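Replacing the finger pads and pivot screws on a hand-held gripper

Guides » Maintenance » Hand tools

These steps cover the two-finger hand-held gripper we use at Alter for recording household tasks. The fingers wear at the pads first and at the pivots second, so both jobs are on one page. If your unit has the Palleck linkage, the order is the same but the screws come out from the back.

Set aside 40 minutes the first time. Most of that is cleaning.

What you need

A hex key that fits the pivot screws snugly
A plastic scraper
Isopropyl alcohol and a lint-free cloth
A pair of new pads, cut to the length of the finger
Contact adhesive, the flexible kind
Medium-strength thread locker
400 grit sandpaper
A small tray with a lip

When to do it

Look at the pads after every long session. Replace them when the ridges have gone flat in the middle, when a corner lifts, or when the fingers start to slide on cloth they used to hold. Bedding is the hardest test we have for pads. A comforter gives way under the fingers and then springs back, and a worn pad lets go partway through the lift.

Check the pivots at the same time. Hold the tool by the handle, open the fingers halfway, and push one fingertip sideways with your thumb. A little movement is normal. If you can hear a click, at least one screw is loose.

Removing the old pads

1. Switch off the recording unit and unplug the cable before anything else. Tape the plug to the handle so it doesn't swing into the linkage.

2. Open the fingers as far as they go and wedge them with a folded cloth.

3. Start the scraper at the tip and work toward the base. Go slowly. The finger plate flexes, and a sharp pull can bend it.

4. Wipe off the old glue with alcohol. Repeat until the cloth comes away clean - usually two passes.

5. Rub the plate lightly with the sandpaper, then wipe it once more and let it dry.

Fitting the new pads

6. Test the pads dry. The top edge should sit level with the fingertip or just below it. A pad that sticks up past the tip will catch in fabric and peel.

7. Spread a thin coat of adhesive on both the plate and the pad. Wait until it feels tacky.

8. Press the pad on from the base up. You only get one try with contact adhesive, so line up the lower corner first.

9. Close the fingers on a clean strip of cardboard and hold them shut with a rubber band. Leave it overnight.

The two pads don't have to be the same. Pick whichever pair holds your material, and write the pad type in the log so the next person doesn't swap it by accident.

Tightening the pivots

10. Take out one screw at a time. With all of them out, the linkage arms drop and you will be sorting left from right for the rest of the afternoon.

11. Clean the thread, add one small drop of thread locker, and put the screw back until it stops. Then back it off 1/8 turn. The arm should move freely with no play.

12. Do the other side the same way and compare. Both fingers should reach the center together when you squeeze the handle.

Leave the thread locker for the time given on the bottle before you use the tool.

Testing on fabric

Test on something soft and thick. Hold the fingers open just above the fabric, lower them over a fold, squeeze, and lift. Do this 7 times in different spots, including at least one flat area with no fold to grab. 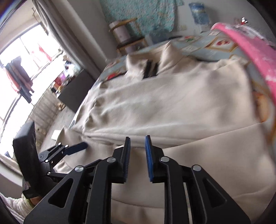 Rostislav Paulík wrote to say that he skips the flat areas and tests on a rolled towel, which gives him the same result every time and shows a bad pad sooner. He also leaves the rubber band on for two nights in December, when his workshop is cold and the glue is slow to set.

A towel works well for comparing one pad with another. I would still finish on bedding if that is what you record, and try the flat areas last. If a finger skids there but holds on a fold, the pads are fine and you need to come in at a steeper angle.

Problems after refitting

One finger closes late. A screw on that side is too tight. Back it off a little and try again before the thread locker sets.

The pad lifts at the tip. The plate was greasy or the adhesive was too wet. Peel it off and start again from step 4.

The handle feels stiff. Look for lint in the lower joints. Blow it out with a hand bulb. Don't oil the pivots on a tool used with fabric - the oil ends up on the pads.

Write down the pad type and the name of whoever did the work, and put the hex key back in the Kopecký case.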